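Andetti Desk and Refrigerator Set
Sold by Seltcombe Office Supply

The Andetti set pairs a long white desk with an upright refrigerator for the end of it. It is meant for shared workrooms and small studios that have one free wall and no kitchen. The desk and the refrigerator can be ordered together or separately. 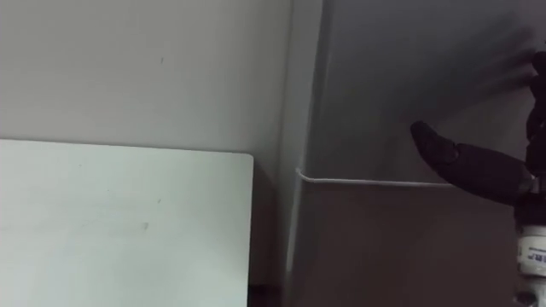

White panels have a smooth, matte finish and can be wiped down with a damp cloth and mild soap. Avoid scouring pads, which leave shiny patches. Corners are slightly rounded, and a narrow gap along the right edge keeps the panel clear of whatever stands next to it. A thin cable can be run alongside, like the white one to the right of the panel here.

Desk
Length: 200 cm
Maximum load: 100 kg, spread evenly
Color: white
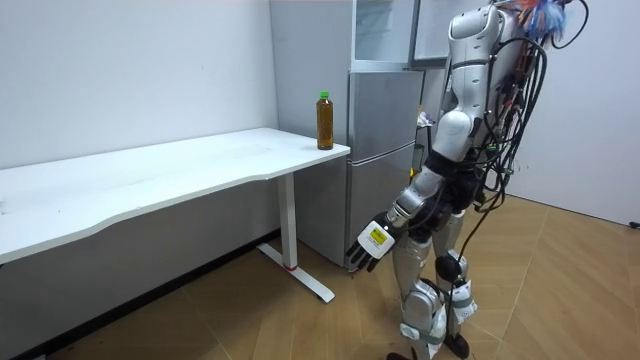

The desk is shipped flat and goes together with the hex key in the box. Two people should lift it into place. The front edge has a gentle curve with a shallow scoop in it, so check which way the top faces before you tighten the bolts. The refrigerator goes at the end of the desk. Customers who want a straight front should look at the Nel desk, which uses the same legs.

Refrigerator
Height: 188 cm
Doors: upper and lower
Warranty: 4 years on the compressor, one year on other parts 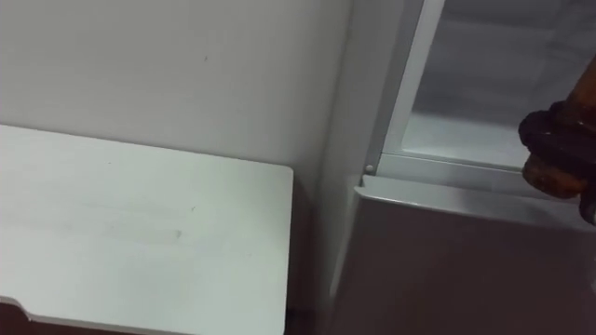

Upper compartment open, with a ledge along the bottom of the opening.

Let the refrigerator stand upright overnight before plugging it in. The feet screw in and out for leveling. If a door drifts open, raise the front feet a turn at a time. Door seals can be replaced at home and are listed under Spare Parts.

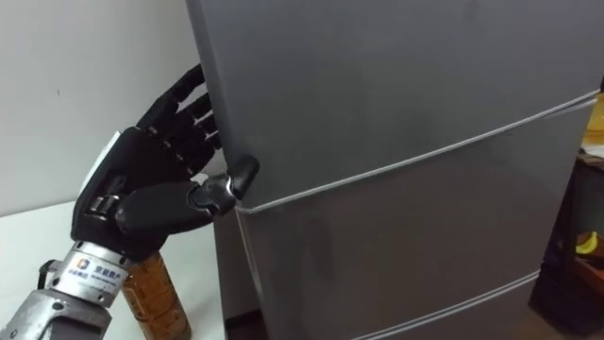 Gray refrigerator, closeup at the upper seam and front edge.

Delivery
Both items ship from our Dollstead warehouse. Delivery is to the ground floor unless you choose room placement at checkout. For orders of more than one set, contact Glenys Wogan in sales. Questions about parts go to Sibusiso Matlala.

Page updated July 8, 2023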